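Category: Robotics Club > Team Handbook > Simulator

Section 4: Wrist view set-up and finger alignment (right hand)
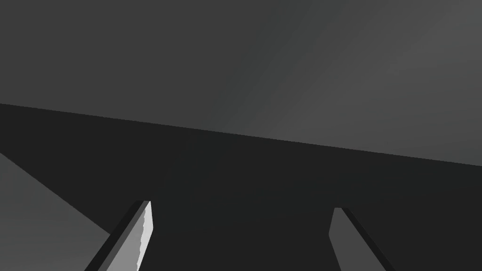

A remark left on the August 2023 draft of this section asked why the wrist view has to be set up at all, when the overhead view already shows the whole bench and most teams drive from that. The overhead view is adequate for moving the arm. It is a poor guide to the last stretch of an approach, where the palm hides the fingertips from above. Teams may keep the overhead view open in a second pane, but the alignment check in 4.3 is marked from the wrist view only.

4.1 Before you start

You will need:

– the Plirkik simulator, installed as in Section 2
– the club's Skullon hand model, right-hand version
– your team's scene file, saved under your team name
– a mouse with a scroll wheel (trackpads work, but the fine steps in 4.3 are tedious)

The Skullon model is stored in the shared folder as part 2495. Do not use part 339. It is the older model with shorter fingers, and scene files built on it will fail the geometry check when you submit.

Note: The simulator writes to its own settings folder when it closes. If you are on a school laptop that wipes local files at log-off, copy the settings folder to your team drive at the end of each session.

4.2 Opening the wrist view

1. Start Plirkik and load your scene file. Wait for the status bar to read Ready.
2. Open the View menu and choose Add Pane.
3. In the pane's source list, select Wrist, Right. The list is alphabetical, so Wrist, Left sits directly above it and is easily chosen by mistake.
4. Set Render Mode to Flat. Textured mode may be used for your presentation but slows the older lab machines considerably.
5. Set Labels to Off. Labels are drawn over the fingertips and will hide the gap.
6. Press Home to send the arm to its rest position, then jog the wrist toward the work surface until the surface fills most of the middle and lower part of the pane.

The two fingers should now rise from the bottom of the pane, leaning toward each other, with a wide gap between them. If only one finger is visible, the hand model has loaded with a rotated mount. Close the scene without saving and load it again.

Note: In Flat mode the default light can leave one finger much brighter than the other. With the wrist posed as in the view at the head of this section, the inner face of the left finger renders nearly white and the right finger sits closer in tone to the dark surface. Do not adjust the light to even them out. The marking script compares your pane with a reference rendered under the default light, and a changed light is read as a changed pose.

Note: A slightly stepped boundary between the lit face and the dark side of a finger is acceptable. Smoothing may be switched on under Preferences if your machine can manage it. It has no effect on the mark.

4.3 Finger alignment check

Carry out this check each time the hand model is reloaded, and again before you record a run for submission.

1. Open the Hand panel and set Grip to Open. Confirm that there is nothing between the fingers.
2. Set Jog Step to Fine.
3. Look at the two fingertips. They should sit at close to the same height in the pane. A small difference is normal when the wrist is tilted relative to the surface.
4. If the difference is large, open Wrist Roll and step it toward the lower finger. Wait for the pane to redraw after each step.
5. Set Grip to Closed, without an object. The tips should meet along their full width. If they cross, the grip limit has been overwritten. Choose Restore Limits and repeat from step 1.
6. Set Grip back to Open and save the pose as ALIGN_R.

CAUTION: Do not correct finger height by editing the finger joints directly. The joint editor will accept values that the practice hand cannot reach, and a program built on those values will stop with a limit fault when it is run on the bench.

4.4 Approaching the surface

The sloping edge of the surface in the wrist view is a result of the wrist angle. The surface itself is level in all scene files supplied by the club.

1. From ALIGN_R, choose Approach and select Surface as the target.
2. Keep Jog Step on Fine. Coarse steps are locked out once the hand is inside the approach zone, and an attempt to use them is logged.
3. Step the wrist forward while watching the gap between the tips.
4. Stop when the contact indicator in the Hand panel turns amber. Red means that the model has intersected the surface.
5. Step back once and save the pose as NEAR_R.

On a plain surface there are few visual cues to distance. The surface has no grid or markings in the competition scene, and the faint change in shade across it comes from the lighting. Read the distance value in the Hand panel and do not judge it by eye.

CAUTION: If the indicator turns red, do not step forward again to see whether it clears. Choose Back Off, return to ALIGN_R and repeat the approach. A saved pose that intersects the surface will be rejected at submission.

4.5 Fault messages

E419 – Wrist source not found. The scene file refers to a hand model that is not loaded. Reload the Skullon model and reopen the pane.

Pose out of date – The hand model was reloaded after ALIGN_R was saved. Repeat 4.3.

Limit overwritten – See 4.3, step 5.

Pane frozen – Usually caused by a second pane left in Textured mode. Close the second pane first. If the fault remains, save, exit and restart the simulator.

4.6 Saving and submitting

1. Confirm that both poses, ALIGN_R and NEAR_R, appear in the pose list.
2. Save the scene file under the same name. Do not add a version number. The folder keeps its own history.
3. Upload the file to the Ong folder on the club server. Files left in the Vendico folder are treated as practice work and are not marked.
4. Check that the upload log shows 2 poses against your team name.

Scene files for the November round must be colour-profile neutral. Leave the Colour Profile box in the export window unticked.

Bench access is booked separately once the upload has been accepted. See Section 5 for the bench induction and the emergency stop procedure.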